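Housekeeping robots at work – what happened to your hours and your day?
Posted in Work & Careers > Hotels and Cleaning

Darville_nights
I clean at a guesthouse in Darville, and we were told on Sunday that two robots are coming in August to help with rooms. The manager says no one loses their job, but I've heard that before, and I'm 58 and not keen on starting over. If you work alongside one, what does your shift look like now? Do you still do the beds?

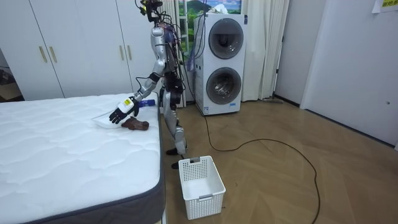

I should add that we do laundry as well, so it's the linens I worry about most – that's most of my afternoon, and I rather like it, with the radio on and the door shut.

linen_cart_lady
Oh, I felt just the same, so let me try and put your mind at ease a little! We've had one at Mendoza Suites since spring. My hours stayed put, but the work moved around. I used to do my rooms start to finish, and now I go in behind the robot and check, straighten, and do the bathroom (it doesn't do bathrooms). It is slow with cloth, bless it, and the small pickup jobs take patience too.
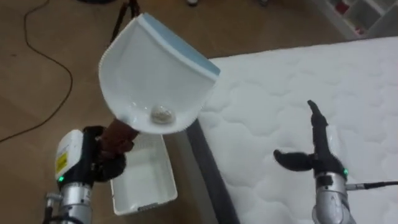

Scoop held up beside the mattress, with a small round piece in the bowl.

My knees are better for less bending, but I do miss chatting with my partner, as we used to work in pairs and now we don't. Ask your manager in writing who gets called when it stops – at our place that turned into my job, and it took 5 months to get it into my pay.

wilon_rd
They cut hours where I was. Get it in writing.

Kivley88
Depends on the place. Ours has 200 rooms and still can't find enough people. Ask for paid training time before they arrive, and ask who keeps the cables off the floor.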